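Casual shelf and table hand wanted, Dilwood drinks room

Posted by Myrto Sfakianakis
Casual, weekday afternoons, starting in March

Hi! I'm Myrto and I look after the tasting room at Dilwood, where we try out small-batch cordials, syrups and soft drinks before they go anywhere near a shop. I'm looking for one more person to help me keep the shelves and tables in order, and I'd love it to be somebody who gets a bit of a kick out of a row of bottles with all the labels facing the same way. (I do. My family has stopped commenting.)

The job is two afternoons a week to begin with, four hours each, and there's a decent chance of a third once the Andamberg range comes in and we run out of places to put things. The pay is $115 an afternoon, and it goes into your account every fortnight. You get your afternoon tea as well, and more cordial than you could ever want to take home.

What you'd be doing

Mostly you'd be setting up and packing down. People come in to taste at 2 pm, so before that the tables get wiped, the little tiered shelves go out and the bottles go on them. We use the small wooden shelves that stand on top of the table, two boards high on white metal wire, and they are lovely to look at and a bit of a pest to load. Put everything heavy at one end and you'll hear from me. Tall glass bottles go on the bottom board, lighter stuff goes up top, and anything that rolls gets a spot where it can't.

It isn't all drinks, either. There's usually some fruit and veg about for the people working on recipes, plus snacks, a plant or two, spare caps, beakers, napkins and whatever somebody put down on their way to the phone. Part of the job is deciding what stays out and what goes back in the cupboard. I'll show you how I like it, but if you find a better way I'm very happy to be told.

During the tasting itself you'd be topping up ice, clearing used glasses, swapping bottles over and putting the right cap back on the right bottle. That last one sounds like nothing until you've got orange caps, green caps, grey caps and white caps all on the go at the same time. Afterwards it's washing up, drying, restocking and a quick sweep, and I like the lights off by 6.
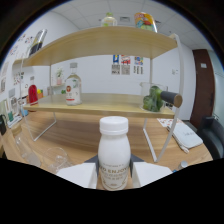
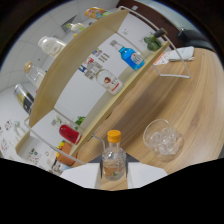 Do I need any hospitality experience? It would help, but I'm happy to train someone who is careful with glass and doesn't mind washing up.

Who I'm after

Somebody steady on their feet with a light touch. You'll be carrying trays of glassware across the room and reaching over things that are already set out, and a sleeve through a row of bottles makes a colourful mess. You should be fine with lifting a carton of up to 10 kilos from the trolley to the bench. There's a step stool for the high cupboards, so height doesn't come into it.

You'll need to be able to read small labels and write neat ones. We still write our sample labels by hand, with the name, the batch and the month it was opened, and stick a second copy in the book. If your handwriting is like mine, practise your capitals and you'll be right.

I'm not fussed about your age, what you've studied or what you did before this. The last person in the role was a retired librarian and the one before that was finishing a ceramics course, and they were both terrific. Students are welcome. If you need to swap an afternoon around exams or school pickup, tell me early and we'll sort something out.

Please mention any food allergies when you apply. It won't count against you! We have nuts, citrus and all sorts coming through and I'd want to plan around that properly.

A few practical bits

Closed shoes, hair tied back if it's long, no strong perfume on tasting days (it really does get into everything). Aprons are supplied and we wash them. There's bike parking in the side lane and the bus stops across the road. Street parking is free but it fills up by lunch, so don't count on getting a spot.

We have up to 8 tasters in at once, never more, so it's a busy room without being a mad one. Some of them like a chat and some just want to sit quietly with their notes, and you'll get a feel for who's who. You won't be asked to run the session or explain the drinks. If somebody has a question about what's in a bottle, send them to me.

You'll also look after the monthly stocktake with me, which takes in the cupboard, the fridge and the glassware. We put the Dristska playlist on (it's our neighbours' label, they make very cheerful accordion music) and get through it in one go. The Sýkora glasses are the thin ones and they're washed by hand, always, please.

How to apply

Send me a short note saying a bit about yourself, which afternoons suit you and when you could start. Keep it under 200 words if you can. I don't need a formal cover letter, and a resume is optional, though a phone number for one person who has worked with you would be great.

I'd also like to know how you'd set out a small two-level shelf for a tasting with one tall glass bottle, two plastic ones, a plant and a bowl of limes. A couple of lines will do, or a sketch on the back of an envelope if that's easier.

If it sounds like a good match I'll ring and invite you in for a paid trial afternoon, at the same rate as above. You can drop your note in at the Dilwood front desk, marked for Myrto, or use the contact form on our site and choose "tasting room" from the list. Applications close at the end of February and I'll reply to everyone, even if it takes me a little while.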